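I went to Waltstead on a wet morning in February to talk to the woman who has run the soup kitchen's bread table there for longer than anyone else can remember, and who agreed to speak to me on the single condition that I left her name out of it. "Put down that I'm the bread lady," she said, filling the kettle. "They all call me that anyway, even the ones who owe me tins."

She learned to bake from her grandmother in Iltitz, a village she describes as one street and a great many geese. There was a shared oven at the top of the hill, lit before dawn on baking days, and every household had its turn. "You carried your dough up under a cloth, and if it was cold you carried it inside your coat, against your stomach, like a cat." She laughed at this for quite a while, and then went off to find me a cushion, as the chair I had been given was, in her opinion, a punishment.

What she makes now is much the same rye she ate as a girl, dark and a bit sour, with caraway in it when she can get caraway. She keeps two starters going in case one sulks. The older came with her in a jam jar, wrapped in a jumper, and she fed it on the train.
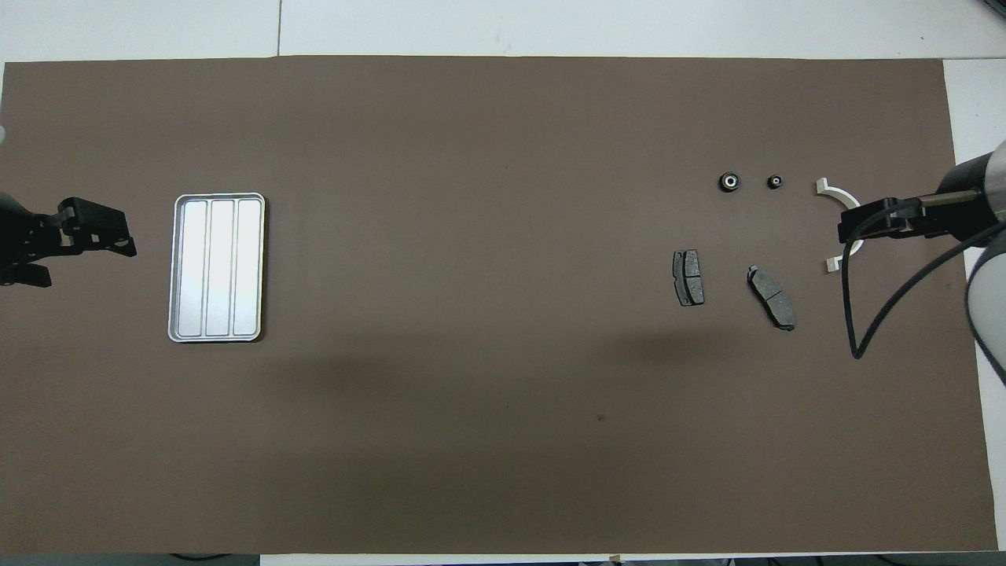 Rye, she told me, is a dough you can't bully. It sticks to everything and won't stretch for you the way wheat will, and people who have learned on white flour lose heart in the first ten minutes and start throwing more flour at it, "and then they've made a brick, poor loves." She likes a clear table with plenty of brown paper over it, much like the big dark sheet in the photograph, and she is fond of a metal tray with long compartments too, three side by side, for keeping her seeds from wandering into each other. Caraway, fennel and linseed, she said, ought to be on speaking terms but not living together. Her own daily loaf takes 400 grams of rye flour, and she weighs it every time, even now, having been caught out once by a cup that was bigger than it looked.

I asked how many loaves she had given away in her time and she waved the question off, but it came back to her over the second cup of tea. One winter she did keep a tally, in pencil, inside a cupboard door, and it came to 757. "Then we painted the cupboard," she said, "so you'll have to take my word."

Her flour comes from Limsakul, the wholefood shop by the bus station, where they put a sack aside for her without being asked. She used to go over to Cluststead for it, which meant a change of bus each way and nearly two hours gone out of the day, and she still misses the mill there, and the smell of the place, and the bench outside where she ate her sandwich. She doesn't miss the bus.

We talked for a good while about whether bread of this kind will go on being made at home. She thinks it will, though by fewer people, and she doesn't mind that as much as I expected. What bothers her more is bread eaten too early. A rye loaf wants to be left alone until the next day at least, wrapped in a cloth, and she has been known to hide them. 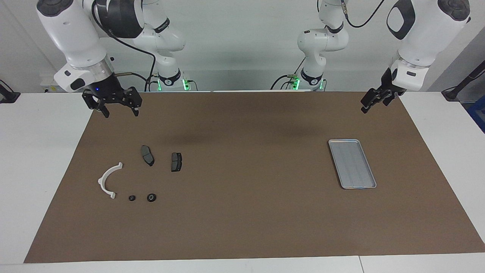
Limsakul's view, passed on to me over the counter when I called in there afterwards, was that a day isn't nearly enough, and that the bread lady's loaves are best on the third morning, toasted, with far more butter than she would allow. I took this back to her, perhaps unwisely. She said butter was one thing and the third morning was another, and that anybody who still had a loaf by then couldn't have been very hungry to begin with.

She sent me home with half a rye and a spoonful of the old starter in a yoghurt pot, with instructions to feed it that same night and to keep it away from draughts. It's on the shelf over my cooker now, and it has risen twice.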